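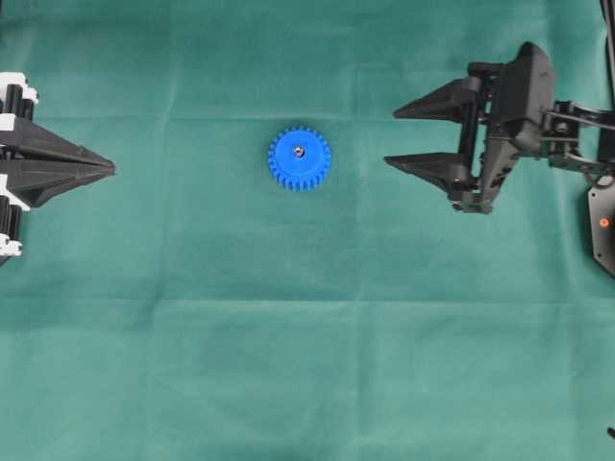
The Kistau gear set is sold for school technology rooms, small repair jobs and people who like building slow, noisy things on a board. I bought it in April for a mix of the second and third reasons and have used it most weeks since. The set is a box of plastic spur gears with shafts, spacers, collars and a base board, and the part I reach for most is the large blue one. It has short, square-looking teeth and a small metal centre, and it sits flat when you put it down on a cloth. That matters more than it sounds like it should. I check every gear for warp before it goes on a shaft, and a gear that rocks on the bench will wobble on the board.

This review covers the gears, the rest of the box, and the Grikness bench cloth I bought in the same order. I paid full price for all of it from Saengthong, a hobby and school supplier I had used before for drill bits.

What you get

The box holds 30 parts, spacers included. I would have liked more of them to be gears and fewer to be spacers, but the spacers do get used. The gears come in several sizes and are all meant to mesh with one another. The shafts are plain steel rod with a flat ground along one side. The collars tighten with a small grub screw, and a hex key is supplied. The key is soft. Mine rounded off in the first fortnight and I now use one from the bike toolbox.

The base board is drilled in a square grid. The holes are clean and the spacing was right everywhere I measured it, which was along two sides and one diagonal. There is a printed sheet with four layouts on it. The drawings are clear enough, although the one for the compound train has the second shaft in the wrong hole. If you build it as drawn the gears don't reach each other. Move the shaft one hole to the left and it works.

The box itself is cardboard with a moulded tray. The tray has a recess for each size of gear and one long trough for everything else, so the collars end up in the corners under the shafts. I've moved the small parts to a screw-top jar.

Fit and finish

The moulding is good. I found a little flash on the teeth of one small gear, enough to feel with a fingernail, and took it off with a craft knife. The large blue gear needed nothing. The colour is even, the tooth edges are crisp and the face is flat.

Bores were the weak point on the last cheap set I owned. On this one the gears slide on to the shafts with a light push and don't rattle. Two of the smaller ones were tight when new. I ran a shaft through them a few times by hand and they eased. Don't be tempted to drill them out, as there isn't much material between the bore and the root of the teeth on that size.

The meshing is where square-cornered teeth cost you something. A properly curved tooth rolls against its neighbour. These knock a bit. At hand speed you can feel it as a faint ticking through the crank, and with a motor on the other end it turns into a steady buzz. For teaching ratios, or for turning a display slowly, it makes no difference. For anything you want quiet, look elsewhere.

How it wears

I set up a simple two-gear train with a cheap geared motor on one side and a mechanical counter on the other, and left it running during the day in the shed. The point was to see how soon the teeth would show wear with no grease and a light load. I stopped it when the counter read 2,431 turns. There was a slight shine on the working side of the teeth and a small amount of powder on the board underneath. No teeth were chipped and the gear still ran true.

I did the same with the nearest size from a Fotum set that I have had for a few years. That one stopped itself at 1,609 turns when a tooth let go. It was an older gear and had done other work before this, so I wouldn't call it a fair contest. It does tell me the Kistau plastic isn't brittle.

Grease helps with the noise. I used a dry silicone type, put on with a cotton bud, and wiped the extra off with a rag. Ordinary bearing grease picks up every bit of sawdust in the room and I regretted trying it.

Putting a train together

If you haven't used a set like this, the order of work makes a difference. I do it the same way each time:

Lay out the gears you want on a cloth, largest first, and check each one for flash.
Fit the collars to the shafts loosely, so they can still slide.
Put the largest gear on the board first and tighten its collar.
Bring the next shaft in at the nearest hole that lets the teeth meet without pressing.
Turn the train through one full revolution by hand before you tighten anything else.
Add a spacer wherever a gear rubs on the board.

The full turn by hand finds most problems. A tight spot that comes round once per revolution means a gear is sitting crooked on its shaft, and you can usually fix it by loosening the collar and starting again. A tight spot that comes at every tooth means the shafts are too close for those two gears.

The cloth

The Grikness cloth is teal, somewhere between mint and a deeper green depending on the light, with a matte surface. I bought it to stop small parts rolling off the bench, and it does that. A blue gear shows up well against it. So do the collars. The black spacers are easy to find too, and that was my main complaint about the old brown towel I used before.

It arrives folded and it keeps the fold lines. Mine still had a crease running across it and another going the other way well after I first spread it out, along with some soft wrinkling. A warm iron through a tea towel took out the worst, though not all. If you are checking parts for flatness, do it between the creases. A gear sitting over a fold will rock whether it is warped or not, and I set aside a perfectly good one for that reason before I noticed.

The surface does pick up lint, and swarf if you drill nearby. I shake it outside. It has been through the wash once on cold and came back the same size and the same colour, with a few more wrinkles. It is large enough to cover my work surface completely, which I prefer to a small mat with edges for parts to fall off.

What it won't do is protect the bench. It is a single layer of fabric. I put a hardboard offcut underneath when I'm using a punch or pressing a shaft through a tight bore. 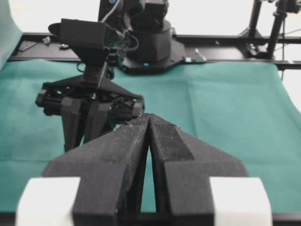 Using it with kids

My niece Bit-na Kong, who teaches upper primary, borrowed the whole box for a week of lessons on ratios. It came back with everything in it except one spacer. Her notes were short. The crank handle is too small for a group of children to share, and the grub screws are fiddly for most of them. She ended up tightening the collars herself and letting the kids swap gears on and off the ends of the shafts, and that worked well enough for the ratios to make sense to them.

She also asked for the gears to have their tooth numbers printed on the face. I agree with her. At the moment you either know the sizes by heart or you mark a tooth with a paint pen and count round, and the paint wears off in handling. It would be an easy thing for the maker to mould in.

Her other suggestion was to put the layout sheet in a plastic sleeve before anybody touches it. Ours now has a juice ring on it, right over the compound train, so at least the wrong drawing is the one that got damaged.

Spares and service

Saengthong sells the gears singly, although the small sizes were out of stock each time I looked. Shafts and collars are listed as a bundle. I wrote to them about the mistake on the printed sheet and had a polite reply the next day with a corrected version attached. The correction is fine. They also offered to replace the hex key, and I said not to bother.

Postage was slower than the website said it would be, by several days. The box was well packed and nothing had moved out of the tray.

The cloth is sold in the same teal and in grey. I haven't handled the grey one. For black or metal parts I would guess the teal is the better choice.

Things I'd change

A harder hex key, or none at all and the price dropped a little.
Tooth numbers on the gears.
A lidded compartment for collars and spacers.
A second large gear. One is enough for the four printed layouts, but as soon as you design your own train you want another — I ordered a spare inside the first month.
A rounder tooth shape, if they ever make new moulds.

Who should buy it

If you want a gear set for showing how ratios work, or for a slow mechanism on a shelf or in a shop window, this one is worth the money. The parts fit, the gears are flat and true, and the plastic has stood up to more running than I expected at this price. If you want quiet running or you need to carry a real load, buy metal gears with proper tooth profiles and expect to pay several times as much.

The cloth is a plain, useful thing. Iron it before you use it.

Gears and board: four out of five. Cloth: four out of five. Hex key: one.

Updated July 2020 to add the wear test and the corrected sheet. I have left the rest as first written, apart from the part about bearing grease, where I had been more hopeful.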